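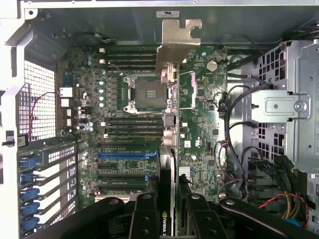
Napaporn Kongkaew wrote:

> Nobody who was at the Friday rehearsal would call the second Fernismont
> record a country album. It has one steel guitar on it, and the steel
> guitar sounds embarrassed. The first record was written in a kitchen
> and you could hear the kitchen. This one was written by people who had
> been told they were good.
>
> I also don't understand why the single is the slowest thing on it.
> Was "Bunnag Road" not available?
>
> Napaporn

Napaporn, I've been on this list long enough to know when I'm being poked, so consider me poked.

I'll give you the steel guitar. I asked for more of it and was told it was "in there." It's in there the way my uncle is in the family photographs, which is to say you have to know where he was standing. But I won't give you the rest. The kitchen record took three years to write, and the band had a job each and nobody waiting. The new one had to be done by August. If you can hear them being told they're good, it's the sound of people trying to get finished before the studio wanted its room back.

About the single. "Bunnag Road" is six minutes long and has no chorus until the fourth. I love it. My neighbor loves it, or says so through the wall. The radio people at Flatau listened to two of those minutes and asked whether there was anything shorter. So we sent the slow one, which at least starts when you press play.

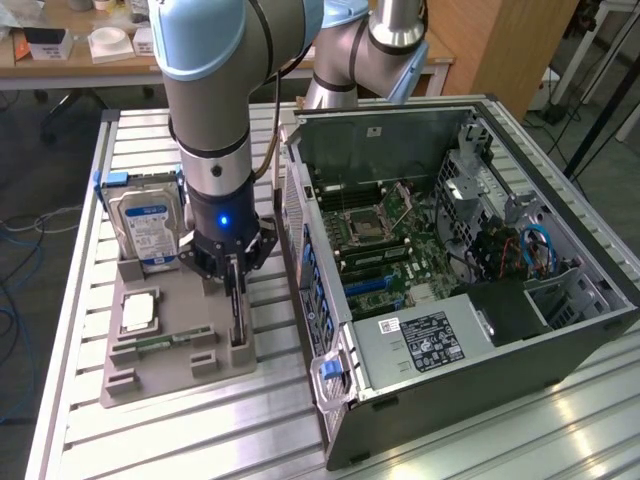
The other thing they asked was whether the band could cut the spoken part at the end, where the fiddle player thanks his grandmother, the church choir and the man who sold him the van. We said no. The van man has since ordered two copies, and I'd like to think that vindicates us.

Since a few of you wrote off-list wanting to know about vinyl: there are 500 copies, all black. There was a plan for a see-through green version and then there was a quote for a see-through green version. The sleeve is the same painting as the CD, only now you can see that the horse has a face. Lyrics are printed on the inner bag. The second verse of "Nandenetti" is wrong on it, and I'm leaving it wrong, as I think the typo improves the line.

Numbering is by hand. I did the first 9 in my good handwriting and the remainder in the one I have. If yours looks like a prescription, you bought late.

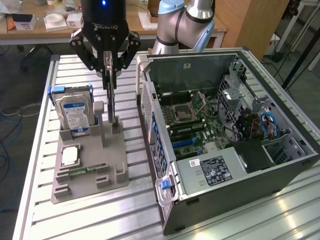 As for live dates, the honest list is short. We have the hall in Fernismont (yes, the band is named for the town, and no, the town has not been in touch), and a support slot at a place that holds 2624 and will have most of them at the bar when we go on. Doors are at seven. We play at half past, for exactly as long as it takes to park. The steel player is coming to both and has been promised a microphone of his own, so bring your complaints and stand on the left.

I'd still like you to play the record once more before you write it up, Napaporn. Start with side two. Everybody who likes it seems to have put the wrong side on first.

And to whoever has been replying to the whole list to ask for the chords: the slow one is G, C and patience, capo on the third fret. "Bunnag Road" I'll type out when I've worked out what he's doing in the fifth minute. He says he doesn't know either.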